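## 6 Setting up the tray position and the finger pads

This section is for the two-arm Gindar cell with wrist cameras. Do the steps after the arms are bolted and referenced (section 5), and again each time a tray, a finger or a wrist camera was changed. The work takes one person, but the pendant must stay in the hand of this person all the time.

In the text, "left arm" and "right arm" are always seen from the operator side of the cell, where the main switch is. The camera picture on the pendant can show the arms from another direction, so please do not use the picture to decide which arm you are moving. Read the arm name in the title line of the pendant.

### 6.1 What you need

- Tray of perforated stainless steel, cleaned and without bent edges
- Parts bin with dividers
- Set of finger pads, crosshatch pattern, two pieces for each gripper
- Hex key set and the small torque driver from the Stundia tool case
- Lint-free cloth and isopropyl alcohol
- Feeler gauge
- The service sheet of the cell, to write the new values

> **Caution.** Arms can move when the enable switch is pressed, also in set-up mode. Keep your hands out of the tray while you hold the enable switch. If you must touch the tray, release the switch first and wait until the brake sound is heard.

### 6.2 Preparing the cell

1. Turn the mode key to SET-UP and take the key with you.
2. Open the job list on the pendant and load job 1106. This job contains only the tray positions, it does not open or close any valve.
3. Set the speed to 10 percent for both arms. The pendant keeps the last value after a restart, so check it also when you think it is correct.
4. Move both arms to the park position.
5. Wipe the tray on the inside and on the underside. Small chips like to stay on the rim of the holes, and then the tray does not lie flat.
6. Put the tray into its place and press on each corner, one after the other. The tray must not rock. If it rocks, take it out and clean again before you change anything on the supports.
7. Put the parts bin next to the tray. The dividers must stand straight up, and there should be a free gap between the bin wall and the tray rim where a finger can pass.

> **Note.** Do not bend a tray back by hand. The side walls are folded sheet, and after a repair by hand the corner is almost never square again. Put a new tray and write it in the service sheet.

### 6.3 Checking the finger pads

The pads are the part which wears first. A worn pad still holds a part when the arm is standing, but the part turns a little when the arm accelerates, and then it is placed with an angle. Many adjustments of the tray position were made in the past only because of a worn pad, so please check the pads first.

1. Bring the arm to the service position and release the enable switch.
2. Open the gripper fully from the pendant menu **Tool > Manual**.
3. Look at the crosshatch on the inner side of each finger. The lines must be sharp over the full pad. Shiny places are a sign of wear.
4. Clean both pads with the cloth and a little alcohol. Do not pour alcohol directly on the finger.
5. Close the gripper without a part. The pads must touch over the full surface. Try with the feeler gauge at the tip and at the root of the finger, the thinnest blade must not go in.
6. If the blade goes in at the tip, loosen the two screws of the pad, close the gripper again, and tighten the screws while it is closed. The torque is printed on the bag of the pads.
7. Repeat with the second arm.

Always change both pads of one gripper together. A new pad against an old pad gives a center line which is not in the center, and you will search this error for a long time in the camera settings.

> **Note.** Pads from Quintero have the same screw distance, but they are thicker. They may be used if both pads are changed and the tool data are measured new (section 8). Do not mix the two types in one gripper.

### 6.4 Teaching the tray corner

The controller needs one corner and one edge of the tray. From these it calculates all positions on the floor of the tray. The corner is approached by one arm, and the other arm looks at it with the wrist camera. This is why both arms are in the tray area at the same time, which is not allowed in automatic operation.

1. Select the **viewing arm** on the pendant and move it from the park position to position V1. Its fingers stay open.
2. Switch on the live picture of the wrist camera.
3. Check that the open fingers leave a free view to the floor of the tray and to the corner at the back. When a finger covers the corner, move the viewing arm in small steps sideways. Do not turn the wrist, because the picture would turn too and the direction keys become confusing.
4. Select the **teaching arm** and move it to position T1. It comes in high above the tray.
5. Lower the teaching arm in steps until the jaws are just above the perforated floor. Use the step mode for the last part of the way, not the joystick.
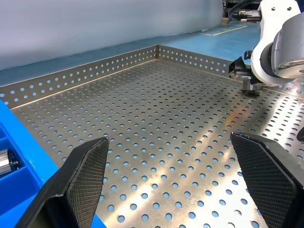

6. Move the teaching arm along the side wall toward the corner. Keep a small distance to the wall, and watch the rim of the tray too, as the body of the gripper is wider than the jaws.
7. Stop at the last hole before the corner. The jaws must be over the middle of this hole in both directions. Take your time here, because every position in the tray depends on this one.
8. Press **Save corner**. The pendant asks two times for confirmation, this is intended.
9. Move the teaching arm back along the same wall to the hole at the other end and press **Save edge**.
10. Lift the teaching arm straight up before any other movement. Then bring it to park, and after this the viewing arm.

> **Caution.** When both arms are in the tray area, the collision monitoring works only between the arm bodies. It does not know the fingers, the cables and the hoses. Watch the cables on top of the arm when the wrist is low, they need a free loop and must never be pulled tight.

### 6.5 Reflections on the tray floor

Stainless steel gives strong reflections, and a bright band over the floor can hide the edges of several holes. The search function then finds no hole or it finds a wrong one. The message on the pendant is **Pattern not sure**.

If you see this message, try the following in this order:

- Move the viewing arm a small step and start the search again. Very often the bright band leaves the important place already.
- Lower the exposure of the wrist camera by one level. Two levels are the maximum. With less light the holes in the side walls are not found anymore.
- Turn the cell lamp to the second catch position – it is held by a spring, so pull first and then turn.
- Clean the tray. A thin film of oil can make colored reflections which are difficult for the search.

Do not put tape or paper on the floor of the tray. It was done in some cells and the teaching worked well, but the height was wrong afterwards, and the tape was later found inside a product.

Daylight also has influence. If the cell stands near a window or a light door, teach the tray at the time when the sun is not on it, and start the search one more time in the afternoon to compare. In July and with low winter sun the difference can be large.

### 6.6 Test run

1. Take all tools out of the cell. Check also the floor behind the tray, inside the yellow lines. Nothing may stand there which was not there when the cell was released.
2. Put one part into a compartment of the bin. Use a part which you can lose, not a measured one.
3. Select **Test > Single cycle** and keep the speed at 10 percent.
4. Hold the enable switch and start. Be ready to release it.
5. Look at the moment when the fingers go down. They must not touch the divider or the wall of the bin.
6. Look at the moment when the part is put down. It must stand still when the fingers open. When it moves to one side, go back to 6.3.
7. Repeat the cycle 6 times with the same part, then change to the other arm.
8. When all cycles are good, raise the speed in steps as given in section 7.

### 6.7 Faults in this section

| Message or sign | Possible reason | What to do |
|---|---|---|
| Pattern not sure | Reflection, dirty tray | See 6.5 |
| Edge not parallel | Wrong hole saved, tray rocks | Repeat 6.2 step 6, then 6.4 |
| Part turns in the gripper | Pads worn or oily | See 6.3 |
| Finger touches bin wall | Bin not fully in place | Push bin to the stop, repeat test |
| Live picture is frozen | Camera plug loose | Switch off the cell, press plug until it clicks |
| T1 cannot be reached | Wrong job loaded | Load job 1106 |

If "Edge not parallel" comes back after two complete repetitions, do not save the values. Leave the cell in SET-UP, put the sign on the door and call Drunilora service. Have the serial number of the controller ready – it is on the inner side of the cabinet door, under the wiring plan.

Write the new corner values, the pad type and the number of the tray in the service sheet before you turn the key back to AUTO.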